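How to Run a Robot Demo Table at an Open Day (Without a Robot Falling Off It)

We have now done the Wutolgate open day twice with a live arm and once with a simulated one, and the simulated one went best. I say this with some pain, as I was the person who argued for the live arm. What follows is the setup we use now, written down mostly so that I stop getting emails in July asking how the blue block thing worked.

It assumes you have a robot simulator you already know your way around, a laptop with a decent graphics card, and a room that strangers will walk into holding coffee.

What you need

One laptop to run the simulation
One big screen, facing the door
One small screen for whoever is driving
A game controller with a cord (you want the cord)
A table, a power strip, and tape for the power strip
A printed card with the controls on it, in type your grandfather could read

We also bring a second controller. The first one will be sat on.

Step 1. Pick one task and make it dull

Your visitors will get two minutes each. In that time they have to learn the controls, try the thing, fail, and try again while a cousin gives advice. So the task is: pick up the block. One block, one table, one gripper.

Our first year we had a stacking task with colored cups and a timer. People stood in front of it the way you stand in front of a parking meter in a foreign country. Cut it down until you're a little embarrassed by it, then stop.

Step 2. Build the table

Start with a flat tabletop and give it a wood texture. A plain gray surface works just as well for the robot and much worse for the humans, who can't tell whether the gripper is moving when there is nothing underneath it to move past. Grain lines fix that for free.

Pick a background color that nobody could mistake for furniture. Ours is a loud cyan. The Strömberg people, who had the stand next to us, asked whether it was a rendering error. It is a choice, and I stand by it.

Turn the main light down further than looks right on your laptop. A big screen in a bright hall will make any shine on the tabletop look like a spill. I still haven't got ours low enough.

Step 3. Size the block to the gripper

Make the block narrower than the open fingers by a generous margin. On our gripper I left 36 millimeters of total slack, which is a silly amount by engineering standards and just about right for a nine-year-old.

Keep the block a plain, strong color. We tried putting the Futwood logo on it, at Futwood's request, and every visitor spent their turn rotating the wrist to get the logo the right way up. Plain blue ended that.

Set the friction high. Set it higher than that. In real life a grasp on one corner slides off and teaches you something. At an open day it slides off and teaches the visitor that robots are bad.

Step 4. Put the camera on the wrist

This is the part I'd fight for. A camera off to the side gives a handsome view of the whole arm, and is almost useless for steering it. People overshoot, then undershoot, then hand the controller back and say it's very clever.

Mount the virtual camera close to the gripper, angled down toward the fingertips, so that both fingers show at the bottom of the view. Then the job explains itself: get the block between those two things. Don't worry if the block looks enormous once you're in position. It is supposed to fill up the bottom of the screen by then, and it gives the driver a satisfying sense of having arrived. You lose sight of the lower part of it, and in my experience that costs you very little.

Tilt doesn't matter much either. If the wrist is turned, the table will run off at a slant and somebody will lean their head over to match. Let them.

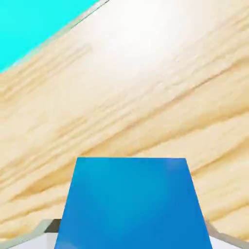

Step 5. Map the controls

Left stick moves the gripper across the table. Right stick goes up and down. One trigger closes the fingers, the other opens them. Everything else on the controller should be switched off, including the button in the middle that brings up the laptop's own menu. Especially that one.

Leave wrist rotation off for the first half of the day. If the crowd is older or smug, switch it on after lunch.

Cap the speed. I have ours at 40 percent of what the arm model can do. People who play a lot of games will complain that it is slow, and you can tell them that the real one is slower, and then they go quiet and look sad.

Step 6. Make the reset fast

You will reset this scene more often than you'd believe. At the last open day our log showed 241 resets, and some of those were me, practicing.

Put reset on a key on the laptop, away from the controller. It should lift the arm, open the fingers, and put the block back on the table in under a second, with no loading screen and no message asking if you're sure. Move the block a little each time. If it always lands in the same spot, the child who has been watching since ten in the morning will do the whole thing with her eyes shut and ruin everyone's confidence.

Also make the simulation reset by itself when the block leaves the table. It will leave the table.

Step 7. Rehearse with someone who doesn't care

Your colleagues are no good for this. They know where the trigger is and they want to please you. Find somebody from accounts, or a delivery driver with a moment to spare, give them the card, and keep your mouth closed for the full two minutes. Write down every question they ask. Those are the mistakes on your card.

Our card used to say "actuate end effector." It now says "squeeze."

Step 8. On the day

Get there early enough to find out that the outlet you were promised is behind a vending machine. Turn off updates on the laptop. Turn off the screen saver, the sleep timer and the sound, unless you want to hear a gripper motor for six hours.

Stand beside the visitor, on the side away from the big screen, and say one sentence: "Get the block between the fingers, then squeeze." Then hush. The urge to help is very strong and it's wrong nearly every time.

When they get it, let them hold the block up in the air for a bit before you hit reset. Quite a few will want a picture.

Things people will ask

Is it a real robot? No, it's a simulation. Say it plainly, early, and without apologizing. We lost a whole morning at Vambridge being vague about this, and it made us look as if we were hiding something behind the curtain. There was in fact something behind the curtain, but it was a mop.

Could a real one do this? Yes, with more cables and much more swearing.

Will it take my job? Have an answer ready that you can say with a straight face to someone holding a stroller. I don't have a good one to lend you.

Can I have another go? If there's no line, yes. If there is a line, they can join it, and they will.

Packing up

Save the log before you close the laptop. Coil the controller cord loosely. Peel the tape off the floor slowly, from the end nearest the wall, or the hall people will send you a bill for the varnish like the one they sent us.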